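Prilport Observatory Open House: Go for the Sun, Stay for the Moon

We pulled into the gravel lot in Prilport a little after 4 in the afternoon, which I thought was a silly time to show up at an observatory. It's March, so it wasn't going to be dark for a good while yet. But the flyer said to come early for the sun viewing, and my two kids had been asking since breakfast if it was time to go, so early we were!

The sun viewing turned out to be my daughter's favorite part of the whole day. They had a small telescope with a special filter set up on the lawn, and when you put your eye to it the sun was this deep red ball with a little wisp sticking off one side. She looked, went to the back of the line, and looked again. (And again. The line was short.) The wisp is called a prominence, and the woman running the telescope told us it was bigger than the Earth. My son wanted to know how many Earths. She said she'd have to get back to him.

Inside is a long hallway with classrooms off it, and then the stairs to the dome. We did the meteorite table first, where you can pick up a lump of iron that fell out of the sky, and it is so much heavier than you expect. I nearly dropped it. Then a talk by Shoaib Qureshi, who teaches the Saturday-morning kind of astronomy class I wish I'd had growing up, all about how you find a planet around another star by waiting for the star to get a tiny bit dimmer. He had a desk lamp and a bead on a string. Simple as that, and my 8-year-old got it before I did.
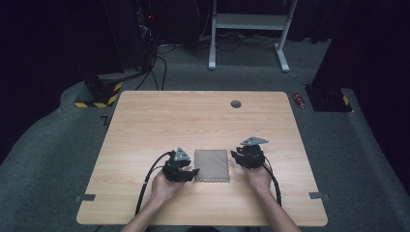 After the talk he put some real brightness charts up on the wall and let the kids hunt for the dips. One girl in the front row found hers in no time and yelled so loud that people came in from the hallway. Mine found one too, then argued with each other over who saw it first all the way to the snack room. The hot chocolate was fine, a little watery. The cookies were gone by the time we got there, so if cookies matter to your family, plan around that.

Now, the dome! There are 57 steps up and it's a narrow staircase, so leave the stroller downstairs. The big telescope is called the Fornilham, and everybody up there talks about it like it's a cranky old uncle. When they opened the roof the whole room rumbled and a blast of cold air came in, and I was very glad I'd made everyone bring hats. We got the moon first. I've seen the moon plenty, obviously, but I had never seen mountains on it throwing shadows. Then a double star, one gold and one blue, which my son says looked like candy.

A few practical things. Parking is free but it fills up, and the overflow lot is over on the Avville road, a dark walk back with tired kids. Bring a flashlight, with red plastic over it if you can, or you'll get groaned at. The gift shop takes cards. We came home with a star wheel and a glow-in-the-dark puzzle with 705 pieces, and I already regret the puzzle.

Our neighbor's boy Roman is coming with us next time, and my daughter has told him all about the red sun and that he has to stand behind her in line.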